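Subject: Re: [helholm-sim] How many demos per task before we retrain?
Date: June 2, 2019

On the list, the Politis group wrote:

> We are at 96 demonstrations for the "put away" task in the Helholm
> scenes and the policy still stalls at the appliance. It gets to the
> door and then hovers. Before we collect more, can anyone say how many
> you used, and whether you mixed rooms or stuck with one? We also
> can't agree on whether to keep the slow ones. Some of ours run past
> 900 steps and the operator is clearly hunting for the right angle.

We had the same stall in March, so I'll go through what we did. Our numbers are for the two-armed base in simulation, teleoperated, with the Zullavton recorder. I can't speak for the real arms.

We trained on 118 demonstrations in the end. The first batch was smaller than yours and all from one kitchen. It learned that kitchen very well and was no use anywhere else. For the second batch we kept the task the same and changed the room each session. That helped more than the extra count did, as far as I can tell from the logs. 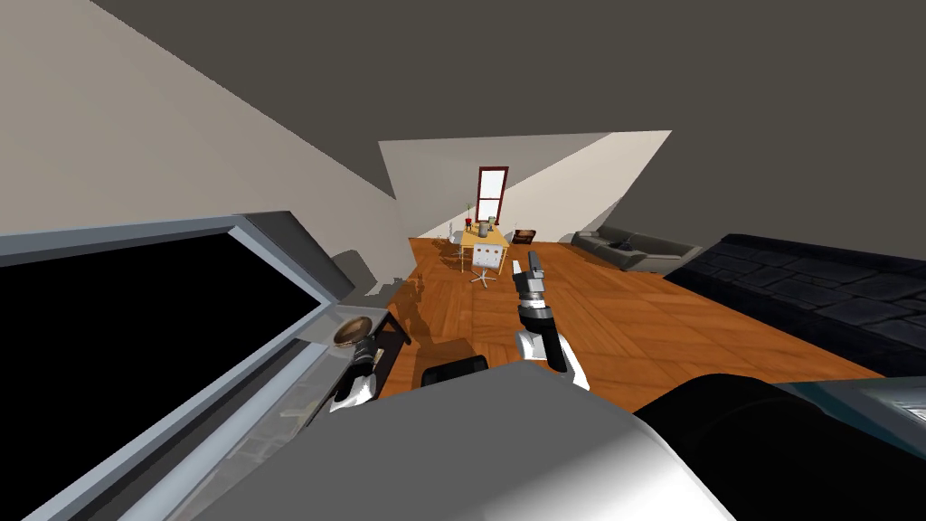
Rooms are the first thing I would change in your set. We used 6 layouts, and the long attic ended up being the most useful of them, although the operators complained about it. The sloping ceilings put big plain surfaces into the view, and the policy had learned to lean on upright walls for its bearings. The furniture is also not what you would expect next to a kitchen appliance. There's a grey sofa along the right wall and a yellow table down the far end with a lot of small containers on it, and a policy trained only on kitchens would head for that table. The bowl in the left gripper is small and brown, and it is easy to lose against the parquet, so we made sure a fair share of the attic runs used it. If you only have white dishes in your set, add some darker ones.

On the stall itself, check where your demos slow down. Ours nearly all had a pause with the gripper just inside the edge of the open door, while the operator lined up for the rack. The policy copied the pause faithfully and then had no reason to leave it. We trimmed any stretch where both arms were still for more than a second and retrained on the same data. The hovering mostly went away. It came back once, when someone loaded the untrimmed folder by mistake, so put "trimmed" in the folder name.

On slow runs, I would keep them if the operator recovers. A run where the bowl goes in at a bad angle, comes back out and goes in properly is worth having. A run where the operator drifts back and forth for half a minute is not. We set the cut-off at 900 steps to begin with and threw out some good recoveries that way, so now someone watches anything over the limit at double speed and decides. It is dull work but it goes quickly.

Two smaller things. Record the idle arm as well. We left its commands out of the early files and had to redo the lot, and the policy needs to know that the right arm stays out of the way while the left one is placing. Also vary the starting tilt of the head camera. Bamia's default config fixes it level, and anything trained on that falls over as soon as the view leans. The setting is under the episode options and you can give it a range.

I can share the trimming script if it would help. It expects the old file format, so you would need to convert first. The attic layout is already in the shared folder, but the version there has the door hinge limit set too low. Use the newer one from the Helholm branch until it gets merged.

If you retrain on your 96 with the pauses cut, please post the result either way. I'd like to know whether it works on somebody else's data before we write it into the collection guide.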